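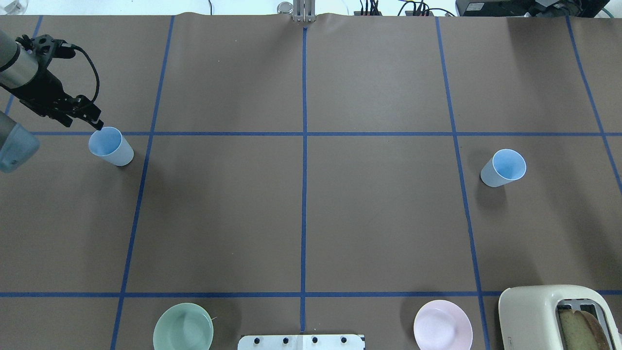 Noltus going for the left-hand cup. Blue tape on brown paper, toaster bottom right with the bread already in.

Noltus – the bench build, November

Quick page so people stop asking me at the kettle. Noltus is the arm on the back bench at Raptis (the shared workshop, upstairs, mind the step). Built by me and Bello Olatunji over a lot of evenings. Job is breakfast things. Pick up a cup, put it down somewhere else, don't knock anything. Toast one day. Will add to this page when there's time, so probably not soon.

Paper and tape
Brown kraft paper straight over the worktop, then blue painter's tape for the grid. Paper is a bit wrinkly along the back edge, want to redo it but then all the tape comes up too. We talked about drawing the lines in marker. Glad we didn't, have moved two of them already. Outer lines run at a slant, wider apart towards the front. The grid is for us more than for the arm. Much easier to shout "one cell to the right" across the room than read out numbers.

Cups
Light blue plastic tumblers, one each side, just under the upper tape line. Wider at the top than the bottom so the fingers have to come in fairly square, otherwise the cup rides up and out. Plastic for now. Bello broke a mug of mine in the first week and I've kept the handle.

Gripper
Black, two fingers, nothing fancy. Bought second hand from Grovia, came with no manual and a bag of screws that don't fit it. The cable loops out of the top and over, needs the slack or it tugs when the wrist turns. First go we tied it down tight, neat job, looked lovely, pulled the plug out on the very first turn. So, loop.
Finger pads are next. Tried bike inner tube, grips well but leaves black marks on everything. Silicone on order.

Bowl and plate
Mint green bowl, pink plate, both along the front under the lower tape line. Plate is the hard one. Shallow rim, hardly anything to get hold of. Themis Vasilakis reckons tip it up with one finger first and then close. Sounds mad, might work. Bowl is fine if you take it by the rim and go slowly.

Knob plate
White plate in the middle at the front, four black knobs. For practising turning. The arm closes on a knob ok but then wants to move the whole wrist sideways as it turns, still chasing that. Probably my maths, Bello says definitely my maths.

Toaster
Cream one, nice rounded corners. Bread goes in by hand so far. Slot is narrow and the arm is not delicate. Not letting it near the lever untill the stop button is moved to the front of the bench, where either of us can hit it without leaning over. Same slice gets used for days, please don't eat it. Please also don't swap it for a crumpet (you know who you are).

Cables
Yes the back of the bench is a mess. It is on the list. Everything gets a label this time, both ends.

Software
Bello's, he calls it Skundinus and won't say why. 1698 lines at last look, a good chunk of it commented out. Runs on the old workshop laptop, which needs the lid open or it goes to sleep mid move. Found that out with a cup in the air.

Scores so far
Best evening was 53 cup moves before one went over. Worst was 8, arm hadn't been zeroed after someone leant on it. We write them up on the inside of the cupboard door, add yours if you have a go.
A move only counts if the cup lands standing up and inside the right cell. Touching the tape is fine. Themis wanted touching the tape to be a fail and was outvoted.

Still to do
Silicone pads on
Stop button to the front
Re-paper the bench, re-lay the tape, measure it properly this time
Knob turning
Label the cables
Find out what the buzzing is when it holds still at full reach – not loud, but wasn't there last month

Bits wanted
Spare tumblers in the same blue, if anyone sees them. Any longish ribbon of cable trunking. Also the hex key set that lived in the drawer under the bench, in a tin with 1997 scratched on the lid. No questions asked, just put it back.

Coming to have a look is fine, evenings after seven is best. Stay on the window side while it's moving and keep sleeves and lanyards out the way. If neither of us is in, leave it switched off please. Ta.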